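Jindenach

Jindenach is an upland nature reserve of lakes, blanket bog and old birch and rowan woodland, lying on the northern side of the Pallmont hills. It covers 1368 hectares and rises from the reed beds of Loch Damgaard to the bare summit of Joruno, which stands 769 metres above sea level. For such a compact place it holds an astonishing range of wildlife, and a walker who sets out from the lochside early in the morning can pass through reeds, wet woodland, heather moor and true mountain ground before lunch.

Landscape

The reserve takes the shape of a long bowl, open to the north. Its floor is filled by Loch Damgaard, a shallow, peaty lake fed by the Jinden Burn and a great many smaller streams that come tumbling off the slopes after rain. The southern wall is made of hard grey rock, scraped smooth in places by ice, and below it lies a jumble of boulders where ferns and mosses grow thickly in the shade. The largest of these boulders, the Ferryman's Table, is as big as a cottage and has a rowan tree growing out of the top.

Between the loch and the crags is a broad shelf of bog, studded with dark pools. It is slow walking but wonderful country, bright with sundew and bog asphodel in summer and turning a deep fox-red in autumn. The peat has never been cut on any scale and is more than five metres deep in the middle of the shelf.

Wildlife

Botanists have recorded 504 species of flowering plants and ferns at Jindenach. Many of them were first listed by Nanna Vídalín, a schoolteacher who spent her summers here and whose handwritten notebooks are still a pleasure to read. She was especially fond of the high ledges, where purple saxifrage flowers as early as March, often with snow lying just above it.

The birdlife is superb. Black-throated divers nest on the loch, and their wailing calls carry right across the valley on still evenings. Golden plover and dunlin breed on the bog, ring ouzels on the crags, and redstarts and tree pipits in the woodland. Ptarmigan can be found near the summit all year round, though they are much easier to see in February, when hard weather brings them lower down. Otters use the whole length of the burn. Pine martens are common in the woods but very shy, and most visitors have to be content with footprints.
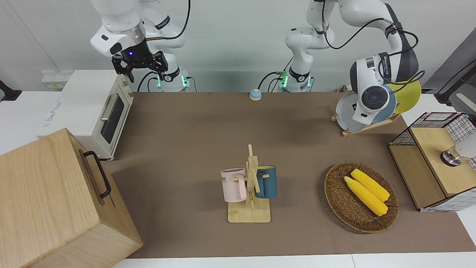
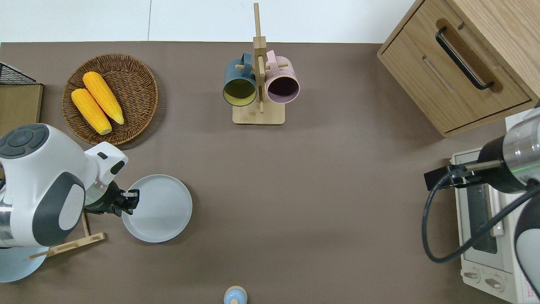
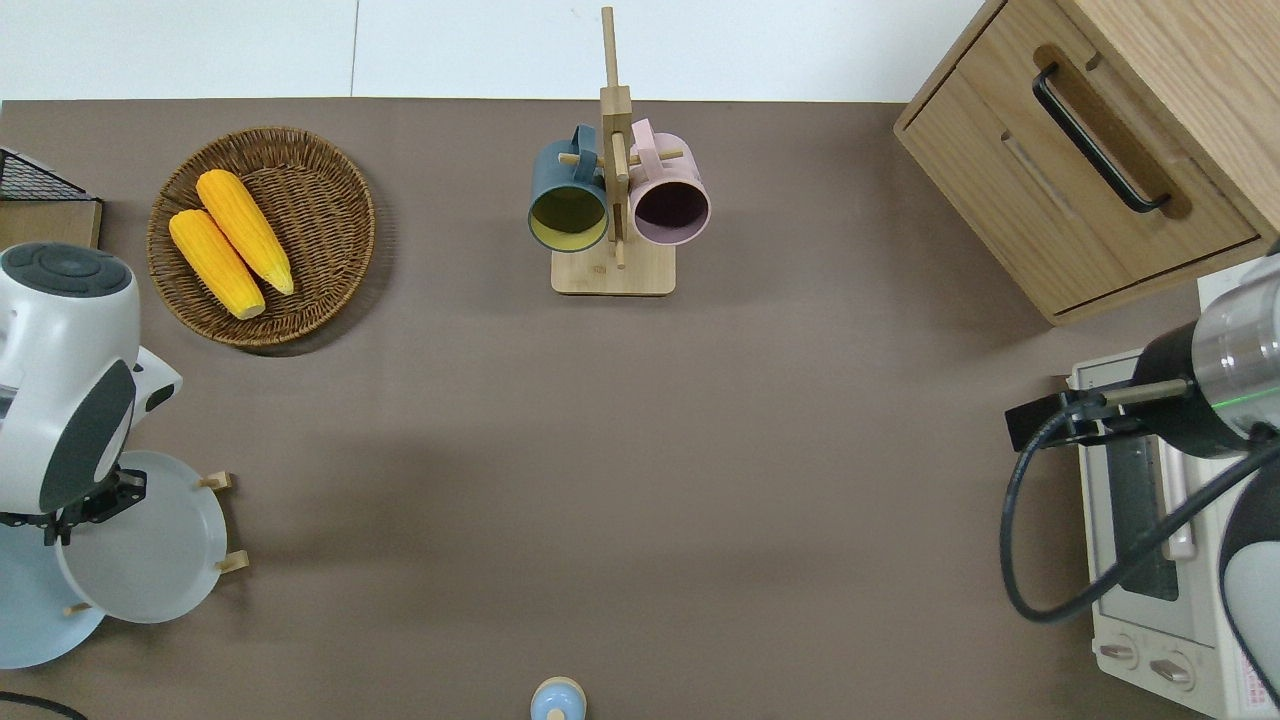 Two ears of corn in a round woven basket, second and third pictures.

Insects deserve far more attention than they usually get. The bog pools are home to 14 kinds of dragonfly and damselfly, among them the northern emerald, a glorious metallic green creature that patrols the edges of the trees on warm afternoons. Moths are plentiful too, and on a muggy night in June the lights of the warden's hut bring them in by the hundred.

History

People grazed cattle in the bowl every summer until the nineteenth century, and the low green mounds on the western shore are the remains of their huts. Later the land became a sporting estate. The estate's last head keeper, Grímur Lund, was a keen naturalist who fenced off the oldest part of the wood against deer, using his own money for the posts. Young birches sprang up inside the fence within a few years, and that early plot, still called Lund's Corner, is now the finest stretch of woodland in the reserve. The fence itself has long since gone, apart from a few posts by the burn.

Walking

The most popular route is the Loch Path, a level circuit with a boardwalk across the wettest ground and a hide at the eastern end that looks straight out over the divers' favourite bay. The Joruno Path is a stiffer undertaking. It leaves the loch at the boathouse, climbs through Lund's Corner and crosses the bog by a line of flat stones before zigzagging up to the ridge. The view from the top is magnificent, with the sea showing as a bright line to the north-west in clear weather.

A third path follows the burn downstream through a narrow gorge to the Pallmont road. It is steep and slippery in places, but the waterfalls are splendid when the snow is melting. Dogs must be kept on a lead on all paths from April to the end of July.

Related articles

Pallmont hills
Loch Damgaard
Joruno (mountain)
Blanket bog
Black-throated diver
Northern emerald
List of upland nature reserves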